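Zwischenbericht an die Förderstelle Tendley, 18. Februar 2024

Lesezeit: 3 Minuten

Liebe Müzeyyen Tekin,

jetzt kommt er endlich, der Zwischenbericht zu unserem Wäscheprojekt! Sie hatten beim letzten Telefonat gefragt, was seit Oktober überhaupt passiert ist, und ich kann sagen: eine ganze Menge (und an einer Stelle leider weniger als geplant, dazu gleich).

Zur Erinnerung: Wir sammeln im Haus Plarnen Abläufe rund um Kleidung und Bett, also sortieren, zusammenlegen, Socken zuordnen, Stapel bilden. Daraus entsteht die Anleitungsmappe, die später in den Wohngruppen liegen soll. Von den geplanten 44 Abläufen sind 17 fertig beschrieben und einmal mit Bewohnern durchgespielt. Dazu kommen 283 Kleidungsstücke, die Ognjen Kneževič nach Stoffart und Größe erfasst hat. Das hat ihn fast 3 Wochen gekostet, und die Liste ist wirklich schön geworden, mit eigener Spalte für Bündchen und Taschen.

Am besten läuft es mit allem, was flach und einfarbig ist. T-Shirts, Kissenbezüge, Geschirrtücher: kein Thema. Schwieriger sind die dicken, weichen Sachen. Jogginghosen und Sweatshirts haben Nähte und Taschen, die beim Falten auftragen, und wenn man an der falschen Stelle anfängt, liegt am Ende ein Knubbel im Schrank. Wir haben die Faltung deshalb zweimal umgeschrieben. Jetzt wird zuerst die Oberkante glatt gezogen, dann kommt die lange Seite nach innen, und erst zum Schluss wird halbiert. Das verstehen auch die, die sonst nie Wäsche machen.

Über Socken könnte ich einen eigenen Bericht schreiben! Grau zu Grau klingt leicht, aber mit meliertem Strick in drei Tönen sitzt man eben doch länger. Wir fassen sie inzwischen immer am Bündchen an, streichen sie aus und legen sie einzeln neben das große Stück, bevor gepaart wird. Auf dem Bett geht das übrigens viel besser als am Tisch, weil mehr Platz ist und nichts herunterrutscht.

Nicht geschafft haben wir die Bettwäsche. Die Lieferung von Softić kam zu spät, und die Spannbetttücher in Übergröße fehlen bis heute. Die Firma Vodness hat angeboten, uns mit ein paar Garnituren auszuhelfen, das würde ich gern annehmen, wenn es von Ihrer Seite passt. Am Budget ändert sich dadurch nichts, die Mittel für Wäschekörbe und Etiketten sind noch nicht ausgeschöpft.

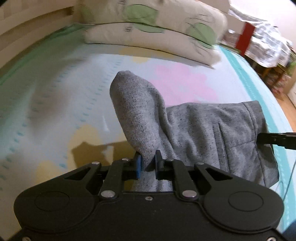
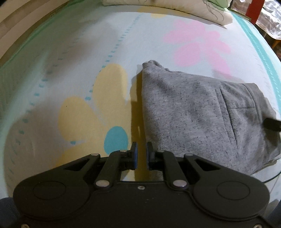
Graue Strickware auf dem hell bedruckten Laken, im ersten Bild mit Socke.

Melden Sie sich gern, wenn Sie die Kleiderliste vorab sehen möchten, Ognjen schickt sie Ihnen dann direkt zu.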